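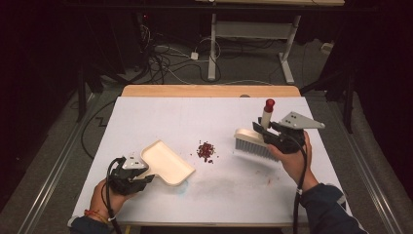

Nungate household school opened its short course in table and floor care on 16/02/2025, and 35 people have already signed up. The first lesson is about dry crumbs and other small waste. Teacher Rami Harb asks students to begin on a work table, because mistakes are easy to notice there. A white sheet is spread over the table, and the dark red bits stand out on it very clearly – even one small speck that lies apart from the pile. Students work with a cream dustpan and a brush with grey bristles.

"Most people press the brush too hard, and the crumbs jump away," Harb said. "I ask them to make short, slow moves."

The course has four lessons. A second group will start in October, and places can be reserved at the Genwood office.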